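Setting up the Norngate test room for a simulated rover

I've rebuilt my practice room in the Zorkness simulator more than once now, so I thought I'd write down the order I do it in (Tala Moussa kept asking!).

Start with the walls and floor, then drop in one big plain object and check the view from the robot's camera. I tilt the camera well down, as I care far more about floor than ceiling.
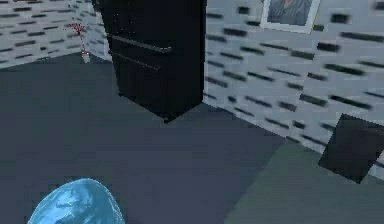
Camera check with the black cabinet in its corner.

If something tall loses its top at this tilt, leave it alone. Go after the floor line instead: you want a clear edge where it meets each wall, or the mapping gets in a right muddle later.

Next comes furniture. Chairs are the fiddly bit, all those thin legs, so do them last and save first. I run 500 steps with the table only, then 1000 with the chairs in, and compare the two maps.
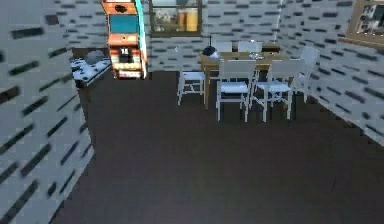 Dining set at the back, open floor in front.

Keep a good stretch of floor clear for the first turns. Once those look steady, set the seed to 3622 and save the room under a new name.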